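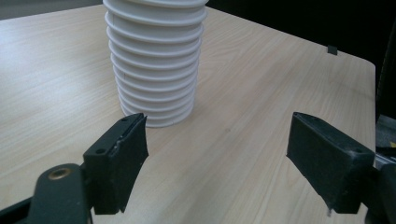

White plastic on a light tabletop. 

Janka Urban took the job at Motcombe in February, when the ferry carried almost no one. She sold tickets from a hut on the slip and wrote the day's total in a ledger. The man before her had left at 1,021 and not said goodbye.

At 7 each morning the boat came over from Eneck with the post and the bread. Van Loon steered. He was deaf in one ear and stood so that people talked to that side.

"Anyone going?" he said.

"Just me."

He looked at the hut, then at her bag.

"You've only done 13 days."

"My sister's had the baby."

She bought her own ticket, tore it off and put the coins in the tin. Then she wrote it down. Van Loon held the boat against the slip with the engine while she locked up, and she gave him the key because there was nowhere else to leave it.

Halfway over it began to rain. He passed her his spare coat, which smelled of diesel, and she put it over the bag. On the Eneck side a woman with a pram was waiting to cross.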